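Put Some Color Back in the Workroom

By Lăcrămioara Ene
September 22, 2023

I spent most of my working life in rooms that were painted white because white was the default. The sewing floor at Prultis was white, the packing hall at Plitance was white, and the office where I finished up, doing orders and payroll, was white with a gray carpet. I never heard anyone ask for it. When a wall got scuffed, it was painted white again.

I think this is a mistake, and a cheap one to fix.

The usual argument for white is light. A white wall bounces it back, so you need fewer lamps and you can see your work. That is true as far as it goes. But a pale green or a soft yellow bounces back plenty too, and it doesn't glare. At Prultis we had women stitching dark lining all day against a bright wall, looking up and down, up and down. By afternoon the headaches started. The company paid for eye tests and new glasses. It didn't touch the paint.
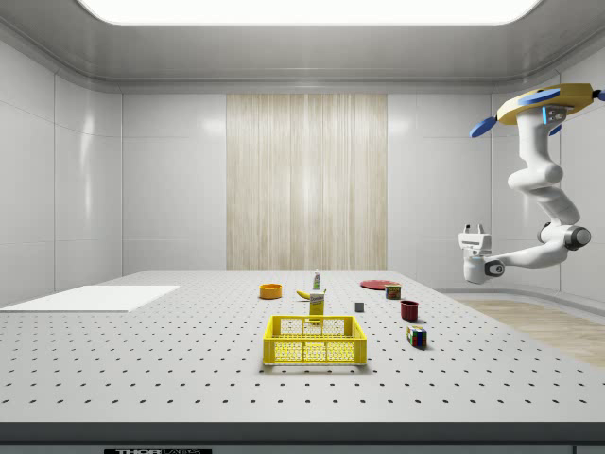 White panel walls and a wide ceiling light, in a computer rendering.

The second argument is that white looks clean. I accept that it shows dirt, and in a kitchen or a clinic I would want that. In a place that cuts cardboard it mostly means the room looks tired by April and stays that way until somebody finds the budget. Plitance had a patch by the loading door that was gray from shoulders for as long as I was there.

My old supervisor, Lăcrămioara Ardeleanu, disagreed with me on all of this, and still does. Her view is that people come to work to work, that one person's cheerful yellow is another person's sick yellow, and that white at least annoys everybody equally. She has a point about taste. When the Pană branch library let its staff choose, they went through three rounds of samples and ended up with a brown that looks like gravy. I have sat in that reading room, though, and I stay longer there than I ever did when it was white. So do other people, from what I can see.

What I would ask for is modest. Leave the ceiling alone. Paint one wall, the one people face, in something with a little warmth to it. Then use strong color where it has a job to do: a bin, a shelf edge, the cart that always gets left in the walkway. A bright thing on a plain surface gets found. Gray tools on a gray bench get lost, and then you buy them twice. 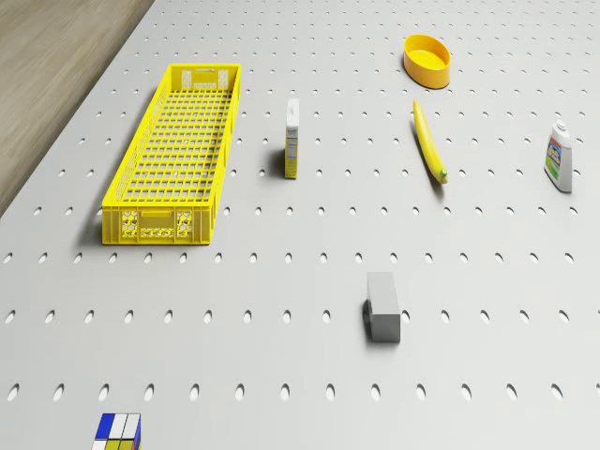

A bright yellow crate on a light gray tabletop (rendered).

Cost is the objection I hear most from managers, so I asked for a price. Presow quoted me $324 for one long wall, two coats, labor included. That is for a room where 1000 orders go out in a busy week. I have seen more than that spent on a banner with the company values on it.

There is also the matter of who gets asked. At every place I worked, the front lobby had a designer. There were warm colors, a plant, a decent chair. Visitors sat in it for ten minutes. The people in the back had eight hours a day with the default. I would turn that around and let the lobby be white.

My granddaughter started her first job this spring, in a stockroom. If she works as long as I did, she will still be at it well past 2042. I asked her what color the walls were and she had to think before she said white, she supposed, or maybe cream.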